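Betreff: Re: [Textilrunde] Indigo reibt ab, auch nach dem dritten Spülen
Datum: 2019-08-01

Hallo in die Runde,

ich antworte auf die Frage von gestern Abend und hänge gleich noch etwas zum Färbeplatz an, weil das in zwei Mails vorher auch schon Thema war.

> Ich habe im Januar mit der Indigoküpe angefangen, Hydrosulfit-Ansatz
> nach dem Merkblatt aus dem Listenarchiv. Baumwolle nimmt gut an, die
> Farbe gefällt mir. Aber alles färbt ab: auf die Hände, auf das
> Bügelbrett, auf helle Wäsche. Ich habe die letzten Stücke dreimal
> gespült und einmal mit Essig behandelt, weil das in einem alten Buch
> so steht. Hat nichts gebracht. Liegt es am Stoff? Ich nehme
> Bettlaken vom Flohmarkt und wasche sie vorher normal bei 40 Grad.
> Und noch eine Frage: Kann ich die Küpe über den Urlaub stehen
> lassen, oder muss ich sie wegkippen?

Der Reihe nach.

Essig fixiert Indigo nicht. Indigo ist ein Küpenfarbstoff, er sitzt als unlösliches Pigment in und auf der Faser, da gibt es nichts, woran die Säure etwas binden könnte. Ein kurzes Essigbad nach dem Färben ist trotzdem sinnvoll, und zwar um das restliche Alkali aus der Faser zu holen. Bei Wolle und Seide mache ich das immer, bei Baumwolle meistens. Gegen das Abreiben hilft es nur am Rande.

Was abreibt, ist Farbstoff, der außen auf dem Garn liegt. Das hat nach meiner Erfahrung fast immer eine von drei Ursachen, und oft kommen sie zusammen.

Die erste ist die Vorwäsche. Normal bei 40 Grad genügt für Flohmarktlaken nicht. Da sitzen Weichspüler, Stärke und Fett drin, manchmal über Jahrzehnte. Ich koche solche Stücke mit Waschsoda und etwas neutraler Seife aus, eine gute Stunde, und wenn das Wasser danach gelb oder braun ist, noch einmal. Weichspüler ist am hartnäckigsten. Einen schnellen Test gibt es: einen Tropfen Wasser auf den trockenen Stoff setzen. Zieht er sofort ein, ist gut. Bleibt er als Perle stehen, muss der Stoff noch einmal in den Topf.

Die zweite ist eine Küpe mit zu viel Farbstoff und zu wenig Reduktion. Die Flüssigkeit unter der Haut soll gelbgrün und klar sein. Wenn sie blaugrün oder milchig ist, schwimmt nicht reduzierter Indigo darin herum, und der legt sich einfach außen auf das Gewebe. Dann sieht das Stück schon beim Herausnehmen blau aus statt grün. In dem Fall nicht weiterfärben, sondern nachreduzieren, zudecken und warten, bis sie wieder klar ist.

Die dritte ist Ungeduld. Lieber mehrere kurze Züge in einer schwachen Küpe als einen langen in einer starken. Zwischen den Zügen ganz durchoxidieren lassen, bei mir sind das 30 Minuten an der Luft, bei dickem Leinen länger. Wer den Stoff noch grün wieder hineingibt, bekommt zwar schnell ein dunkles Blau, aber keines, das hält.
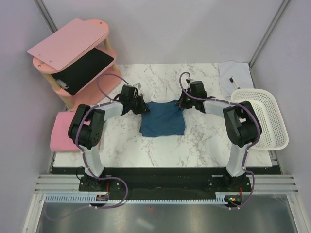 **Grarkell**
Listenbetreuung, Färbegruppe Zetside

Zum Spülen: Dreimal ist bei dunklem Blau wenig. Ich spüle kalt, bis das Wasser klar bleibt, lasse das Stück trocknen und mindestens eine Woche liegen. Danach wird es mit neutraler Seife heiß gewaschen, bei Baumwolle ruhig kochend. Dabei kommt noch einmal erschreckend viel herunter, und das soll es auch. Erst danach kann man beurteilen, wie dunkel es wirklich ist. Ein Rest an Abrieb bleibt bei Indigo allerdings immer, das kennt jeder von einer neuen Jeans. Auf ein weißes Sofa würde ich mich mit so einem Stück nicht setzen.

Für die bereits gefärbten Sachen heißt das: nicht wegwerfen, sondern auskochen wie eben beschrieben. Wenn sie danach fleckig oder zu hell sind, können sie wieder in die Küpe. Meistens ist das zweite Ergebnis das bessere, weil der Stoff dann endlich sauber ist.

Noch ein Hinweis zu den Laken selbst. Bei Flohmarktware ist oft Polyester dabei, auch wenn der Stand „Baumwolle“ sagt. Mischgewebe nimmt das Blau nur zum Teil an und wird nie richtig dunkel. Einen Faden herausziehen und mit der Pinzette über einer feuerfesten Schale anzünden: Baumwolle riecht nach verbranntem Papier und hinterlässt weiche Asche, Polyester schmilzt zu einer harten Perle.

Zur Urlaubsfrage: Die Küpe kann stehen bleiben. Vorher umrühren, etwas nachreduzieren, den pH-Wert prüfen und den Deckel dicht auflegen. Ein Stück Folie direkt auf der Oberfläche hilft zusätzlich gegen Luft. Nach der Rückkehr wird sie vermutlich durchgehend blau sein. Das ist kein Schaden. Auf Handwärme bringen, Reduktionsmittel in kleiner Menge zugeben, abwarten. Ich habe eine Küpe nach einem ganzen Winter so wieder in Gang bekommen. Hydrosulfit bitte trocken und kühl lagern und die Dose nie offen stehen lassen — feucht geworden kann es sich von selbst erhitzen. Und nur bei offenem Fenster oder draußen damit arbeiten.

Jetzt zum Färbeplatz. Der Raum bei Ostrowski steht uns weiter zur Verfügung, aber das Abwasser darf dort nicht mehr in den Hof. Wer dort färbt, nimmt bitte den Ausguss im Flur und belüftet verbrauchte Küpen vorher so lange, bis sie vollständig blau sind. Danach neutralisieren und erst dann in den Ausguss. Das Merkblatt dazu liegt im Archiv unter der Nummer 854, es ist eine Seite und schnell gelesen. Die ältere Fassung mit der Nummer 1361 gilt nicht mehr, die habe ich als überholt markiert.

Die Sammelbestellung bei Clusamano geht raus, sobald alle Rückmeldungen da sind. Auf der Liste stehen bisher Indigopulver, Waschsoda und Krappwurzel. Wer noch Alaun braucht, schreibt mir bitte direkt und nicht über die Liste, sonst geht es unter. Preise wie beim letzten Mal, Porto wird geteilt.

Und eine Bitte für die Antworten: Kürzt das Zitierte auf das, worauf ihr euch bezieht. Im Archiv hängen inzwischen Mails, bei denen unter zwei Zeilen Text die gesamte Diskussion über Krapp und hartes Wasser noch einmal kommt — das Suchen wird dadurch mühsam.

Grüße
Grarkell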